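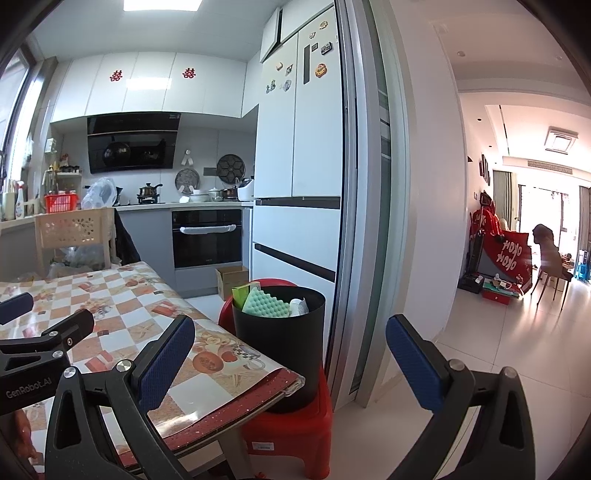 Rice cooker beside the fridge: how much clearance?

Skilura Home Forum > Kitchens > Layout and storage

skirting_33
The rice cooker stands at the end of the worktop, right against the fridge. The hood and stove are further left, with two steel pots and some white bowls in between. I want to know two things.

1. Does steam from the cooker do any harm to the side of the fridge or to the upper cabinets?
2. Is a towel over the oven handle acceptable while the oven is in use?

Cooker is a Mokik, fridge is an Estrella. The Mokik leaflet says to keep it clear of walls and gives no distance.

PlainHinge
1. Yes, over time. The weak point is the bottom edge of the cabinet door above the vent. Steam gets under the facing and the edge swells. Pull the cooker forward to the front of the worktop while it is cooking and push it back when it has cooled.
2. No. Take the towel off before you switch on.

mortice382
Disagree on 1. I have had a cooker under wall cabinets for years with no swelling. It depends on how the edges are sealed. Run a finger along the underside of the door. If there is a bare strip, seal it. If not, leave the cooker where it is.

PlainHinge
Sealed edges still fail at the corners. I have replaced enough doors to be confident of that. Moving a cooker takes two seconds.

Cor Van Damme
The fridge matters more than the doors. Many fridges shed heat through the side panels, so a hot appliance pressed against one makes the compressor run longer. Check the installation page of the Estrella manual for the side clearance and treat that as the minimum for the cooker as well.

Separate point: move the cardboard box on the floor in front of the oven. The door needs that space, and so do you when you lift a tray out.

skirting_33
Manual found. It asks for 33 mm at the sides. The box will go.

I could swap the cooker and the steel pots, which would put it closer to the stove. Any objection?

mortice382
None from me. The hood might even catch some of the steam.

Cor Van Damme
I would object. Keep the flex well away from the rings. The counter by the window is the better place if there is a socket — at present it has a red basket on it, and the shelf area there is full of bottles and jars. Clear a space and the steam has a window to go out of.

PlainHinge
Agree with Cor on the window. Jars can go in a cupboard.

skirting_33
Socket confirmed on that side. I measured the free depth with the basket removed: 382 mm. The cooker is 361 mm deep including the handle.

mortice382
Tight but it fits. Mind the lid when it opens.

Cor Van Damme
Turn it so the vent faces the room. I would still fit a Brerkitz edge strip to the old cabinet door if you find a bare strip there.

skirting_33
Will check the underside of the door tonight. Towel now lives on a hook.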